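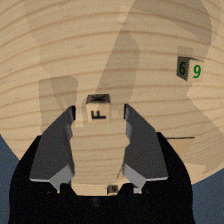 Violin workshop notebook, February

Bench 2, morning. Drenia in for soundpost and bridge. Full-size, two-piece back, medium arching, the one that came through Farnham with the open lower treble seam. Seam was glued last session and clamps are off. Tapped round the whole edge with a knuckle, no buzz. One dull spot near the chinrest position but that is the lining, not the seam. Left it.

Old post was short and leaning north at the top. Marks inside the belly from at least one earlier post, both too close to the bridge foot. Did not measure the old one before it went in the tin. Should have.

New post cut from the split spruce, the tight billet, not the wide one on the window side. First cut long on purpose. Bottom angle good straight away, top took four trips. Checked through the endpin hole with the small lamp and mirror. Contact full at the bottom, a sliver of light on the bass side at the top until the third trim. Final position a little under a post's thickness behind the treble foot, grain across the belly grain as usual. Tension: stays up with strings off, moves with a firm push of the setter. I would call that right for this time of year. It will be slack by winter when the belly moves, so the ticket says to bring it back.

Bridge blank is the harder of the two left in the drawer. Feet fitted with chalk, then bare. The belly has sunk slightly under the bass foot, so the feet do not match any of the templates. Cut by eye. Arch taken from the standard template and lowered a touch on the E side at the player's request (orchestral, second desk, complains of the E feeling high in upper positions). Parchment on the E. Heart opened slightly, kidneys left alone until it has been played.

Strings to pitch one at a time, back edge of the bridge square to the belly, watched it for lean every turn of the A. The A peg slips at the last quarter turn. Peg compound, two applications, better. The D peg has a ridge worn into it and needs the shaper. Not quoted for. Noted on the ticket.

Played it in for 15 minutes. Open strings even, G a bit slow to speak, E clean. Slight wolf between B and C on the G string, high up, where most of them have it. Moved the post a hair toward the centre and the G opened but the A went thin. Moved it back. Will leave it at tension overnight and try again before touching anything.

Midday. Tillman viola. Bow rehair, and look at the nut.

Rehair first. Old hair was uneven at the frog, all the slack on the playing side. Head plug was glued in, which took most of half an hour to get out without marking the mortice. Whoever did the last one used far too much. New plugs in maple, dry fit. Hair combed wet, tied, head end in, combed again, frog end in, wedge last. Length set for a dry week, so it may feel long if the humidity climbs. Camber looked at against the light: slight pull to the left above the middle. Did not heat it. The owner has not asked and the stick is old enough that I would want it in writing first.

Nut on the viola: C slot too deep, string buzzing on the board when played open with any weight. Filled is no good under a C. New nut needed. Ebony blank roughed out and left oversize. Spacing to be copied off the old one except for the C, which sits too near the edge.

2 pm. Glue. The pot was running cool again this morning. The thermostat reads right on the dial but the glue was dragging and skinning over before the clamps were on. Strained it, topped up with water, still stringy. Threw it out and started a fresh batch from the 354 jar (label is our stock number, not the gram strength, please stop reading it as the strength). 50 grams dry, soaked cold, then into the pot. Test joint on two spruce offcuts, broke in the wood. Good enough for linings and seams. Anything on a neck joint wants the stronger jar.

Also tested the Malum varnish samples left on the sill. The amber one is still tacky to a thumbnail. The brown has gone off hard but shows brush marks at the edge. Neither is ready to use for retouching on the Drenia seam. Will use spirit retouch there as before, thin coats, and leave the edge wear as it is.

To do

D peg on the Drenia, ask before shaping
Recheck post and wolf after a night at pitch
Viola nut, finish and slot
Order bridge blanks, one left
Second thermometer for the glue pot
Small post setter tip needs regrinding, it is slipping out of the post and bruising the spruce

Late note. Drenia A string has dropped a bit under a semitone since noon. New string stretch, mostly. Bridge pulled forward slightly with it, straightened.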